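Cup shelf night fills up at Kevham hall

18 Apr 2021
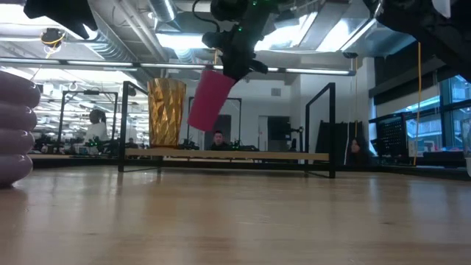 What do you need to bring to a cup shelf night? One cup or mug you're willing to part with, plus a board if you have a spare one at home. Frames are there already.

The swap idea is simple enough. Bring a cup, stand it on a shelf, take a different one home. Kevham has been running it since March and the last one drew 44 people, best turnout so far.

Plastic is fine. Colors welcome, the louder the better. Gold faceted tumblers have been going first, pink ones close behind. Plain white mugs tend to sit there till closing.

The shelves are the other half of it. A low black metal frame, a long light wood board laid across the middle, done. No screws in the board so it lifts right off for wiping down. Mingxuan Luo, who runs the evenings, wanted something that would pack flat in a car trunk and not cost much.

"First time we just used the tables and everyting got shoved to the back," Luo said. "Put a cup up on a board and people look at it. Same cup."

Boards are cut at the Forsberg yard on the edge of town, offcuts mostly, sanded but left without varnish. Light wood only. Dark boards were tried once and the darker cups got lost on them, Luo said.

Two new frames are expected before the next session. Nandum, the kitchen goods store on the main street, is paying for those. The store has also put a box by the register for anyone who wants to drop off a cup early. Box was half full on the last check.

Rules, for those who havent been. Clean cups only. No chips on the rim. Stand it on the board base down, don't stack. Limit is 2 cups per household. Glass goes on the side table, ask at the door. Leftovers go to the Burisano lunch club, which can always use more, especially the light plastic ones for outdoor meals.

Kids can come and there's a corner with stacking rings and such for the small ones. Those are not part of the swap, please leave them where they are. One set went home by mistake last time and came back the next morning, no harm done.

Doors at 6, free entry. Boards can be dropped off in the hour before that, name in pencil on the underside if you want it back. Parking behind the hall is tight so walk if you can. Date of the next one will be posted on the hall door and at Nandum.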